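Rajput sells a tidier desk, one tray at a time

Havine, the shared workshop and office building on the old cannery lot, has started a clear-bench rule, and members are being asked to pay for it. From August, every shared table must be put back to what the building calls a resting state at the end of each booking. The method comes from Rajput, a storage consultancy that charges 144 dollars a bench for a starter visit and a printed guide.

The guide is 11 pages long. Most of it could fit on an index card. Things that belong together go in a tray. Things that don't belong go back on a shelf. Anything left out for more than 40 minutes without being used is "drifting" and should be moved.
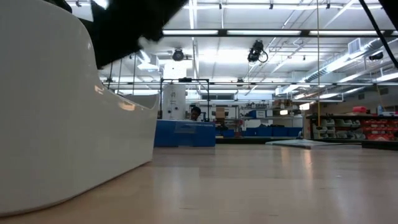 Rajput's claim is that a bench can be reset in three minutes by anyone, including people who did not make the mess. That may be so for pens and paper clips. The items on shared tables are a more awkward lot, and the guide has little to say about shape. A flat-sided box like the blue one on the far side of the table is easy to line up with something else. The big white piece with the curved shell is another matter, with its steep shoulder and low scooped rim, and the guide's advice to "square every item to the nearest edge" doesn't get anyone very far with it. Asked about rounded objects, Rajput said by email that members should "find the item's natural front."

Members have had mixed feelings. Several told us they like walking up to a bench with room to work on. Others pointed out that the building had a perfectly good rule before, a sign reading "Please clear up," and that it cost nothing. One longtime renter said her main problem was a lack of shelves, a subject on which the guide is silent.

There is also the matter of the trays. Rajput recommends shallow bins made by Corard, and Havine's order form lists no other supplier. Rajput says it takes no commission. It did not answer when we asked whether any other bins had been tried. A shallow bin does have its uses, mainly that you can see what's in it. It also fills up fast, and the guide's answer to a full bin is a second bin.

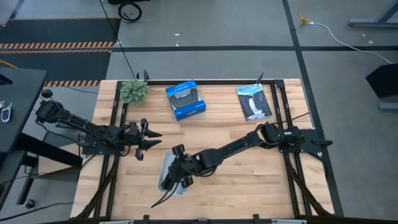 A plant, a blue box and a book along the far side of a workbench, with a light gray bin nearer the middle.

The guide allows what it calls "resting items," things that may stay on a bench between bookings if they are kept in a row at the back. Plants are allowed. So are books, though only one per bench, and closed. There is no word on what happens when two members sharing a table each have a plant.

Havine says the early signs are good, but it has no figures on how benches were left before the rule came in, so it is hard to know what the new ones would be measured against. A similar plan at Ruder, across the river, was dropped after one season. The building there kept the bins and uses them for lost property.

The starter visits are due to be finished by the end of the month. Members who want to keep the old arrangement have been told they can put their objections in the box at the front desk.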